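From: Unathi Jacobs
To: parts-list
Date: 2018-04-27
Subject: Re: Sanusari catalogue, superseded numbers, and who pays the return carriage

Hello all,

Sorry for the silence. I have been in the stockroom with a torch and the Sanusari portal, and only one of them gave any light.

Themba Mathebula wrote:

> Has anyone had a straight answer from Sanusari on the brake hose
> ends? I ordered against the number in the October catalogue, got
> an acknowledgement for a different number, and the box that came
> had a third number on it. The fitting inside suits none of the
> three vehicles it is listed for. Their reply was that the part
> had been "superseded in both directions". I have been in the
> trade a long while and would like someone to draw that for me.
>
> Also they want me to pay the carriage back. The carriage is more
> than the fitting.
>
> Themba

Yes, we had the same, and I can go some way to drawing it. When Zekon sold the hose range to Sanusari, the old Zekon numbers were kept as "reference" numbers. Sanusari then gave each part a number of its own, which is fair enough, you would want your own name on the gate. But where Zekon had two versions of a fitting (early and late thread), Sanusari gave the late one the new number and pointed the early one at it. Then somebody noticed that the early one was still selling and pointed the late one back at the early one. So if you type in either, you get the other. If you are patient and press the link enough times you do not arrive anywhere, but you get to know the page very well.

I rang them. I was told that the catalogue is correct and the portal is correct, and that where they differ I should use whichever applies. I asked how I would know which applied. I was told to consult the catalogue or the portal.

After that I went through our own records to see how bad the damage was. We have 831 lines under the old Zekon numbers. Of those, 46 now point at something that points back. That is not a catastrophe, except that the 46 are nearly all things people want on the same afternoon they ask for them: hose ends, banjo bolts, the two sizes of valve seal that look alike until you have fitted one.

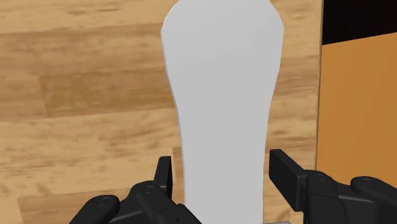
Naledi Mnguni wrote in to ask whether the 46 included the clutch line kits, as she had two on the shelf with the same label and different contents. They do, I'm afraid, Naledi. If you open the bag the early one has the longer pipe. The label is no help to anybody and should be thought of as decoration.

On the carriage. I dug out the trading terms, the long version, which arrives as a scan of a fax of what I take to be the original stone. It says the buyer pays return carriage where goods were "supplied as ordered". It says Sanusari pays where goods were "supplied other than as ordered". Themba ordered one number and was sent another, so you would think that was the end of it. Their position is that a superseding part counts as the part ordered. My position is that it can only do that if it fits, and theirs is that fitment is the buyer's responsibility. We have now each said this four times and have got quite fond of one another.

What did work, in the end, was sending it in as a catalogue error and leaving the word "return" out altogether. Returns go to the returns desk, who have a script. Errors go to a man in data who does not have a script and seems pleased to hear from people. The form wants the old number, the number on the acknowledgement, the number on the box, and a measurement of the thing itself. Put the measurement in millimetres. I put mine in as a thread size the first time and it came back marked "unclear", with a smiling face.

He credited the fittings and told me to keep them. I now own a quantity of fittings that suit nothing, so if anyone has a vehicle that nothing suits, do get in touch.

One warning. The form has a box at the bottom for "proposed correction", and it is tempting to use it for remarks. I used it for remarks. It is printed on the credit note, it turns up on your statement, and my accounts department can read.
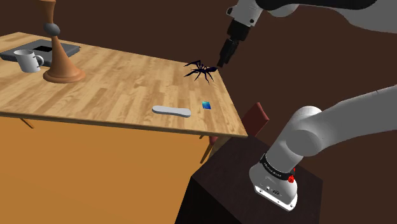 Precious Pillay thinks we should stop ordering from the portal until it is mended and send everything by email with the dimensions written out. I have some sympathy. Against that, the email orders miss the discount, and the minimum for free delivery goes up to 3000, where on the portal it is counted across the whole month. For a small shop that is a lot of banjo bolts to buy out of principle.

My own plan, for what it's worth, is to go on using the portal for anything that isn't one of the 46 and to email for the rest. I will put the list of them on the shared page tonight, old number on the left, what you will be sent on the right, and a column for what it turned out to be once you opened the bag. Please add to that column as you go, and please measure the thing before you do. Last time we had a shared list somebody filled in half of it from memory and we all bought the wrong olives.

Mandla, you asked off list about the Nullix import file. Don't load it yet. It takes the Sanusari cross-references as gospel and overwrites your own, and it does not ask first. Rampersad's did load it, as you know better than I do, and I gather the phrase "restore from backup" has been used with some warmth.

Themba, send me the number off the box and I'll check it against mine before you pay for any carriage.

Unathi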